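February, morning, simulation bench

Continuing the problem with the gripper fault in Mistel. Writing it all down now, because Peiyu takes over the bench after lunch and my notes from yesterday are only half readable.

**What went wrong**

The overnight run of 3000 episodes stopped itself by the force guard. The log shows a finger force far over the limit while the gripper was open and no contact was reported. The guard did its job, so I have no complaint about the guard. My complaint is that the same controller build was planned for the real arm this week. If the command behind this force goes to real motors, the fingers will drive hard against the end stop, and a person who has a hand near the jaw at that moment will be hurt.

I put the lockout tag on the real cell and told Hanyu Long. Nobody loads this build on hardware until the fault is closed. Please do not remove the tag, also not for "only homing".

**What I checked**

- Force guard threshold: same as last month, not edited.
- Finger mass and friction in the model file: same as the Plellura drawing.
- Time step: I made it half as long and the fault still came. So I don't think it is simple solver instability.
- Random seed: the fault comes with 8 seeds from the list. In the other seeds the run is clean to the end.
- Controller log: the width command jumps from full open to a negative number in one step, then returns. A negative width has no meaning for us and it should have been refused.

The last one is the important one. The spike in force is only the answer of the finger joint to a bad command. I spent 2 hours on the contact model before I looked at the command, and I should have looked there first.

**Where the negative number comes from**

Hanyu found it before me. When an episode resets, the Arain planner sends the last target again, with the old offset subtracted a second time. If the last target was a closed grip, the result goes below zero. If it was open, the result is only a bit too narrow and we never see it. This explains why many seeds look healthy. They are not healthy, they only have a small error which stays under the guard.

I don't like that we have been training with this small error. Peiyu Guo asks if the old results must be thrown away. I don't know yet. Zolon wants the grasp numbers by the end of the month and I would prefer to give them late than wrong.

**Replay after reset**

I replayed one of the bad seeds, paused it after the reset, and saved the view from the wrist. 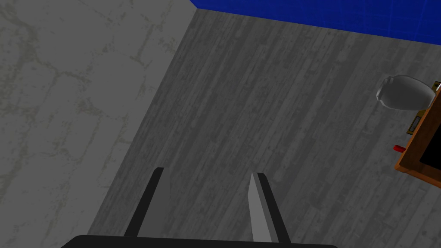 The reset pose itself is not the problem, the arm goes to the place where it should go. I was afraid first that a finger starts inside some object, for this gives the same kind of force spike in the log. But the fingers are wide apart with only floor planks between them, and the white jar stands off to the right, next to the wooden cabinet, well clear of the jaw. So at this step there is nothing to squeeze, and contact can be taken from the list of suspects. One small thing for the next person: the left finger looks plain black and the right one has the light gray pad on its inner side, so in this view it is easy to tell which is which when you compare with the joint names.

Fix, first try: clear the stored target at reset, and clamp the width command to the legal range inside the driver also. Hanyu wants only the first change, he says a clamp will hide the next bug of this type. I want both, with the clamp writing an error line and stopping the episode. We agreed on this version.

Ran the 8 bad seeds again with the fix. No negative width, no guard stop. The full run is started again from zero and is not finished at the time I write.

**Still open**

- Peiyu: compare the grip width in old and new runs, write the difference in the shared table.
- Me: a test which sends a negative width on purpose and expects refusal.
- Hanyu: look if the lift controller keeps its old target in the same way.
- The tag stays on the real cell until the negative width test passes and two of us have signed the sheet by the door.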